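Nest Wogan had the table until four, and her sister had said she would come at three.

She wiped the white top with her sleeve and looked at the black square. Their grandfather had taught them with blocks like these at the kitchen table in Clirinham. Red went at the bottom. He never said why, and Branwen always wanted it to be green.
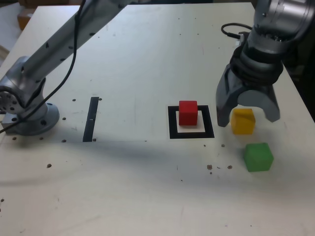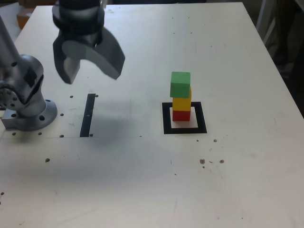
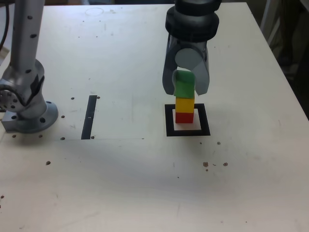

Red cube, black square.
Zukstead Writers' Circle, Short Fiction Group

Branwen came in at around 7 minutes past, with her coat still buttoned.

"You've kept red at the bottom," she said.

"It's always red."

"And yellow next?"

"Yellow, then green."

Branwen bent down until her eyes were level with the table top. She had driven 156 miles and had not asked for tea. They had not spoken since July, when the house was sold and the blocks were found in a drawer – wrapped in a tea towel, all of them.

"I'd have put green first," she said.

"I know you would."

Branwen pulled out a chair and undid her top button. Then she asked whether the kettle worked, and Nest went to fill it.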